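Gundach räumt die Teeküche auf

Gemeindehaus bekommt neue Regeln für Dosen, Tüten und alles, was sonst stehen bleibt

Gundach, 2019-03-09. Die Teeküche im Obergeschoss des Gemeindehauses Botach hat eine neue Hausordnung. Sie umfasst eine Seite, hängt seit dieser Woche neben der Tür und regelt vor allem eines: was auf der Arbeitsfläche stehen darf, wenn man selbst nicht mehr danebensteht. Kurz gefasst lautet die Antwort: nichts.

Damit endet ein Streit, der die Nutzer des Hauses seit dem Herbst beschäftigt hat. Acht Gruppen teilen sich die Küche, vom Nähkreis bis zum Schachclub, und jede von ihnen war nach eigener Auskunft stets die letzte, die noch gewischt hat. Im Februar ließ die Hausverwaltung Chatzigeorgiou deshalb eine Liste auslegen, in die jeder eintragen sollte, was er beim Betreten der Küche vorfand. Nach vier Wochen standen darin 231 Einträge. Der häufigste betraf Getränkedosen, der zweithäufigste Knabbertüten. Auf dem dritten Platz landete der Kugelschreiber, mit dem die Liste geführt wurde und der offenbar mehrfach in der Spüle lag.

Die Dosen sind der schwierigere Fall. Während eine Kaffeetasse früher oder später jemandem fehlt und dann gesucht wird, vermisst eine Getränkedose kein Mensch. Ob noch etwas darin ist, lässt sich von außen schlecht beurteilen, und wer sie anhebt, gilt nach verbreiteter Auffassung als zuständig. In der Liste findet sich der Eintrag »Dose, vermutlich halb voll, nicht angefasst« gleich siebenmal, in verschiedenen Handschriften.

Bei den Tüten liegt die Sache anders. Sie werden zerknüllt, und das Zerknüllen gilt vielen bereits als Entsorgung. Dass der Mülleimer zwei Schritte entfernt unter dem Fenster steht, hat daran bisher wenig geändert. Auch die glänzende Arbeitsplatte, vor zwei Jahren angeschafft und damals als besonders pflegeleicht gelobt, hat die Moral nicht gehoben.
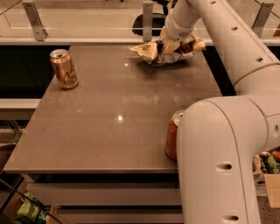 Was ab jetzt gilt

Getränkedosen kommen nach Gebrauch in die graue Kiste unter der Spüle, und zwar ausgeleert. Tüten und Verpackungen gehören in den Eimer, auch wenn noch Krümel darin sind, die man angeblich später essen wollte. Ungeöffnete Dosen dürfen in den Kühlschrank, sofern der Name der Gruppe daraufsteht. Als Name gilt ausdrücklich nicht »Finger weg«.

Wer etwas stehen lässt, hat 24 Stunden Zeit, es abzuholen. Danach wandert es in ein Regal im Flur, das die Verwaltung »Fundstelle« nennt und das bei den Nutzern bereits anders heißt. Offene Getränke sind von der Frist ausgenommen und werden sofort ausgegossen. Über diesen Punkt wurde in der Nutzerversammlung am längsten gesprochen, nämlich gut eine Dreiviertelstunde, was bei einer Tagesordnung mit elf Punkten den Abend spürbar in die Länge zog.

Geld kostet die Neuerung kaum. Für die Kiste, ein Wandbrett und zwei Abtropfgitter sind rund 30 Euro veranschlagt. Das Pfand für geeignete Dosen soll in die Kaffeekasse fließen, deren Stand zuletzt mit 3 Euro angegeben wurde. Darin enthalten ist eine ausländische Münze, die bislang als Euro mitgezählt wird.

Kritik kommt aus dem Chor Sollesetti, der abends als letzte Gruppe im Haus probt und befürchtet, künftig für den gesamten Tagesbestand haftbar gemacht zu werden. In einer schriftlichen Stellungnahme weist der Chor darauf hin, dass seine Mitglieder grundsätzlich nur Leitungswasser trinken. Die Verwaltung hat das zur Kenntnis genommen und schlägt vor, die Küche vor Beginn der Probe gemeinsam mit der vorherigen Gruppe anzusehen. Die vorherige Gruppe ist der Schachclub, und dieser hat um Bedenkzeit gebeten.

Bis zu den Sommerferien läuft die Hausordnung auf Probe. Die Liste neben der Tür bleibt so lange hängen, dazu ein neuer Kugelschreiber an einer Schnur. Anregungen nimmt das Büro im Erdgeschoss zu den üblichen Zeiten entgegen, Getränkedosen nicht.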